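Kategorie: Robotik & Automatisierung › Teleoperation und Vormachen › Erfahrungsberichte

Thema: Greifaufgaben in der Simulation vormachen – eure Erfahrungen?

lötkolben_lisa
20.07.2025
Hallo zusammen, ich muss das jetzt loswerden, weil ich seit Wochen kaum noch was anderes mache: Ich bringe zwei simulierten Armen bei, einen Stift vom Tisch aufzunehmen und in die flache Schale zu legen. Gesteuert wird mit zwei Führungsarmen auf meinem Schreibtisch, links und rechts je einer, und die Arme im Rechner machen mit. Das Projekt heißt bei mir Praltaneck, fragt nicht.

Am Anfang habe ich alles aus der Außenansicht gesteuert. Ging halbwegs, aber die Tiefe habe ich ständig falsch eingeschätzt. Dann habe ich auf die Ansicht am Handgelenk umgestellt, und plötzlich macht das richtig Spaß! Man schaut zwischen den eigenen Fingern durch auf die Platte und merkt sofort, ob der Stift mittig liegt oder ob man noch rüber muss.
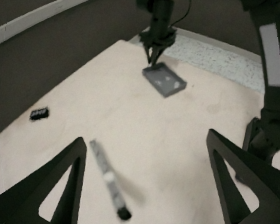

Was mir noch Kummer macht, ist der Anflug. Wenn der Stift schräg liegt, drehe ich das Handgelenk oft erst ganz unten, und genau dieses Gezuckel kurz über dem Tisch lernt das Modell dann brav mit. 100 Durchgänge habe ich beisammen, und ich überlege ernsthaft, alle mit spätem Drehen rauszuwerfen. Wie macht ihr das?

Petek
Schönes Projekt! Rauswerfen würde ich nichts. Spätes Drehen ist doch genau die Korrektur, die der Arm später braucht, wenn er schief ankommt. Meine Läufe waren am Anfang alle geschniegelt, und das Ergebnis war ein Arm, der beim kleinsten Versatz stur neben den Würfel gegriffen hat.

frickelfred
Sehe ich anders. Eine Korrektur ist, wenn man daneben liegt und es merkt. Wenn man grundsätzlich erst unten dreht, ist das eine Angewohnheit. Gewöhn dir an, in sicherer Höhe auszurichten und dann senkrecht runter. Ein paar krumme Läufe dazwischen schaden nicht, aber bitte nicht die Mehrheit.

Petek
Okay, mit der Angewohnheit hast du einen Punkt. Trotzdem: sortieren ja, löschen nein. Ordner »spät gedreht« anlegen, einmal mit und einmal ohne trainieren, vergleichen.

lötkolben_lisa
Das mit den zwei Trainings probiere ich! Den Ordner habe ich gerade angelegt – 42 Läufe sind drin. Mehr, als ich dachte, hüstel.

Emilian Barbu
Moin, ich mache dasselbe mit echten Armen, deshalb ein Gedanke von der Seite. Wie weit öffnest du die Finger beim Anflug? Ich bin lange mit halb geschlossenem Greifer runter, weil es sich präziser anfühlte. Dann habe ich auf ganz offen umgestellt und erst über dem Teil geschlossen, und das Anlernen wurde viel gutmütiger. Der Stift darf dann ruhig näher an einem Finger liegen als am anderen, beim Zumachen rutscht er zur Mitte. Bei mir jedenfalls, auf glatter Platte.

Und noch was: Was macht der zweite Arm, während der erste arbeitet? Bei mir stand der anfangs irgendwo in der Gegend, jedes Mal woanders, und das Modell hat daraus die wildesten Schlüsse gezogen. Jetzt hat er eine feste Parkposition.

lötkolben_lisa
Ich fahre auch ganz offen an, schon weil ich sonst von der Platte nichts sehe. Der zweite Arm geht bei mir an die Schale. Ursprünglich sollte er sie festhalten, damit sie beim Ablegen nicht wegrutscht. Ob er das überhaupt muss, weiß ich gar nicht mehr so genau :-)

frickelfred
Dann lass ihn weg! Jeder Arm, der nichts zu tun hat, ist eine Fehlerquelle mehr.

Wurkham
Bloß nicht weglassen. Zweihändiges Vormachen ist doch das Spannende daran! Ich habe in meinem Projekt Zesarska 1023 Aufnahmen mit beiden Händen, und das Halten mit links hat sich beim Einlegen klar gelohnt. Man muss nur eine Reihenfolge durchziehen: erst halten, dann greifen, dann ablegen, dann loslassen. Wer das jedes Mal anders macht, bekommt Brei.

Noch ein Tipp zur Simulation: Stift und Schale bei jedem Lauf woanders hinlegen, auch mal blöd an den Rand. Ich hatte im Januar einen Satz, in dem alles nett in der Tischmitte lag, den konnte ich komplett neu aufnehmen.

lötkolben_lisa
Reihenfolge schreibe ich mir auf einen Zettel und klebe ihn an den Monitor. Nach einer Stunde am Führungsarm denke ich nämlich nicht mehr so richtig mit. Wie lange haltet ihr am Stück durch?

Emilian Barbu
Zwanzig Minuten, dann Kaffee. Danach werden meine Läufe sichtbar schlampig.

Petek
Zwanzig Minuten?! Ich mache zwei Stunden durch. Gut, meine Kurven sehen auch entsprechend aus. Lisa, sag Bescheid, wenn der Vergleich mit und ohne Ordner fertig ist, das interessiert mich sehr.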